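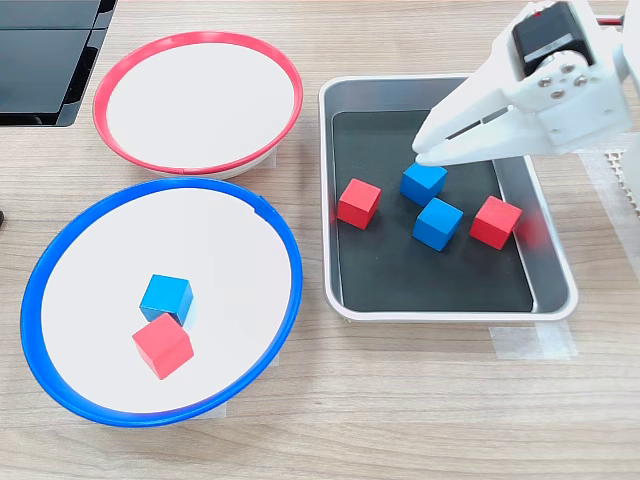

Teaching by hand, one block at a time

February 2, 2018 – 5 minute read

Home / Features / Interviews / Archive / Contact

Lowri Pumphrey has moved 1264 small blocks from a tray to a bowl, and she would like me to know that she did not enjoy all of them. She does it by steering a white gripper from a chair at the side of the table, and each go is recorded and kept. The idea, which I had explained to me three times at Mirkthorpe and still hold at arm's length, is that if a machine is shown enough of these it will pick up the habit for itself.

"People hear 'learning' and they think of a child," she says. "It's closer to tracing paper."

The set-up is modest for something with so much talk around it. There is a metal tray with red and blue wooden cubes in it, a bowl with a red rim and a bowl with a blue rim. Red cubes are meant for the red bowl, blue for the blue. When I sit down the blue bowl has one of each in it. I ask Pumphrey if this counts as a mistake.

"Depends which list it goes on. We keep the bad ones as well. Bram wants them."

Bram is Bram Declercq, who runs the project, called Um. (He says it stands for nothing. It was what he said when the funders asked for a title.) He is a patient talker and plainly used to visitors like me. I put it to him that a sorting machine with a colour sensor could do this job, and could have done it decades ago.

"Of course it could," he says. "If I wanted coloured cubes sorted I would buy one. I want to know how many examples a person has to give before the arm copes with a cube it hasn't met, lying at an angle it hasn't met."

And how many is that?

"We planned for 200. We are now at 2240, between the two operators."

He says this without any embarrassment, and I am not sure he should. It is more than eleven times the plan. I asked what had gone wrong with the first figure and he said it was a guess, made in April, before anyone had sat in the chair. Fair enough, but the figure was in the leaflet I was handed at the door, and it was not described there as a guess.

The second operator is Mandla Mokoena, who came to the work from a packing line and has the lighter touch of the two. Watching him, I began to see what the trouble might be. He tends to come down on a cube from well above, pause, and then close the fingers. Pumphrey goes in low and quick. Both ways work most of the time. The machine has been fed a great deal of each.

"It averages us," Mokoena says. "So some days it does half of hers and half of mine and shuts on nothing."

Declercq prefers to say that the two styles "add variety". When I repeated this to Mokoena he laughed for quite a long time.

There are rules for what makes a good example, and they are stricter than I expected. The operator must not go back for a second try. The arm has to start from its resting place. Cubes must not be laid out in tidy rows, because people left to themselves will lay them out in tidy rows, and the machine then learns about rows. Of the goes recorded so far, 637 have been thrown out for breaking one rule or another. Pumphrey thinks the true number ought to be higher.

"I've got lazy ones in there that passed," she says. "Same corner of the tray, over and over, on a slow afternoon. They count the same as the others."

This seemed to me the most useful thing anyone said all day, and I took it to Luuk Koster, who looks after the recordings. He agreed with her. He would like somebody to watch every example through before it goes in, and there is no money for somebody. Instead a program checks that each one has a beginning and an end and is not too long.

So does the program check whether the cube was put in the right bowl?

"No," Koster says. "The operator ticks a box for that."

I had hoped to speak to Wim Lambrechts of Hedell, the firm paying for the work, about what it plans to do with the result. He sent a short note instead. Hedell sees "real promise for mixed goods", he wrote, and expects to move the method to its Atero warehouse system once the tests are finished. He gave no date. I asked Declercq which tests he meant and he said they were still being written.

Perhaps it will all come good. I have seen duller ideas do so – and Declercq is no salesman, which counts in his favour. But cubes are kind objects. They have flat sides and two colours, and they stay where they are put. A warehouse is full of bags, and I could not find anyone at Mirkthorpe who had tried a bag.

Pumphrey has asked for one. "A bag of rice," she says. "Just to see its face."

She had sixty more goes to record before she could leave, and she turned back to the tray.

Contact the features desk | Copyright 2018, all rights reserved | Back to top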